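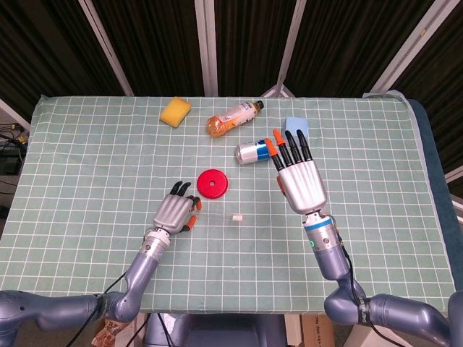

Should you clear the table before you go to bed? Clear it every night, all of it, even when the things on it are clean and you plan to use them at breakfast.

I have held this view for a long time and I have lost some arguments over it, mostly to people who keep a nicer house than I do. The case against me is easy to state. A table is for putting things on. A sponge, a drink bottle on its side, a can, a few odd bits that belong to a game or a child: none of that hurts anyone overnight. It will all be there in the morning, and in the morning there is daylight and coffee and more energy.

My answer is that there usually isn't more energy. There is a bus to catch. In our apartment in Camville the table is the only flat surface bigger than a cutting board, and whatever is on it at seven in the morning gets pushed to one end so that people can eat. Then it gets pushed back so that someone can do homework. By the weekend the same can has traveled the length of the table several times and no one has picked it up long enough to put it in the recycling.

The trouble is worse with small things. A plate looks like it belongs in the kitchen and a coat looks like it belongs on a hook. A foam cube doesn't look like it belongs anywhere. Neither does a red disc with a hole in it, unless you know what it came off. People will step around an object like that for weeks. They don't want to throw it out in case it matters, and they don't know where to put it, so it stays on the table and becomes part of the table.

My neighbor Stela Filip handles this with a bowl. Anything on her table that has no home goes in the bowl, and the bowl goes on a shelf. I tried it. After 14 days my bowl was full and I had to get a second one, and in February I emptied both of them onto the bed and found a house key I had paid to replace. I don't blame the bowl. It did what it was asked to do. But a bowl lets you put off deciding, and deciding is the work. Picking up the thing takes no time at all.

So my rule is that each item gets one decision, at night, while I am standing there. Bottle with some drink left in it: cap on, fridge. Bottle with a mouthful left: sink, then recycling. Can: recycling. Sponge: back by the faucet, standing on its edge so it dries. The odd piece goes to the person most likely to own it, on that person's pillow if necessary. My daughter Bianca has found a number of things on her pillow and has complained about it, and she now claims her own pieces before I get to them.

The sponge deserves a paragraph. I think a sponge should never be left on a table. It comes to the table to wipe something up, the phone rings, and it stays. People see a sponge sitting out and assume that cleaning is going on, so they leave everything else alone too. I have seen a whole family eat around one. If you do nothing else I recommend, carry the sponge back to the sink the moment you finish with it.

Then there is the cloth. I am in favor of tablecloths, which puts me at odds with Kieran Bickerstaff, who lives upstairs and says a cloth only hides a dirty table. He has a point with dark colors and busy flowers. A pale cloth hides very little. One with a grid on it hides even less, because crumbs and drips break up the lines and your eye goes straight to them. I bought a plain checked one at the Valow market and it did more for my habits than any amount of good intentions. You can't shake out a cloth with things sitting on it. You have to clear it first, and once it is clear you may as well shake it.

I should be fair about what this costs. It takes me 10 minutes on a bad night and 4 on a good one, and those minutes come at the end of the day, when I least want to give them. Some evenings I resent it. My sister-in-law, Delia Bogdan, thinks the whole thing is a way of avoiding bed, and she has told me so at my own table while I was taking her glass away. She works nights at a bakery and her table is used at hours when mine is bare. For a household like hers I would say clear it before whichever sleep is the longest.

There are also tables that shouldn't be cleared. A half-finished jigsaw puzzle should be left alone. So should a sewing project with the pins in. If you have the space, give those a table of their own and let them stay out for a month. My argument covers only the things that nobody is in the middle of, and on most tables that is nearly everything.

What I get for it is modest. I come out in the morning and there is a place to put down a bowl. The bread goes in the middle. If a letter from the school needs signing, it is the only paper there and it gets signed. I used to lose those letters under other things, and once had to call the office in Jiltari and ask for a third copy of the same form.

Try it for a week with the table you have. Leave the counters and the chair with the laundry for later. Start at the end nearest the sink and work away from it, so that you aren't reaching over things with wet hands.

Comments

Alina Roman
I agree about the sponge and disagree about the rest. We have three kids and the table is where they find their things in the morning. If I cleared it, I would be asked where everything was before I had my shoes on.

Ghiță
What do you do about salt and pepper? Ours live on the table and I don't see why they should be moved every night.

K. Bickerstaff
For the record, I said a cloth CAN hide a dirty table. I own one.

Marlene in 1285
Put a puzzle piece on my husband's pillow last night. He put it back on the table.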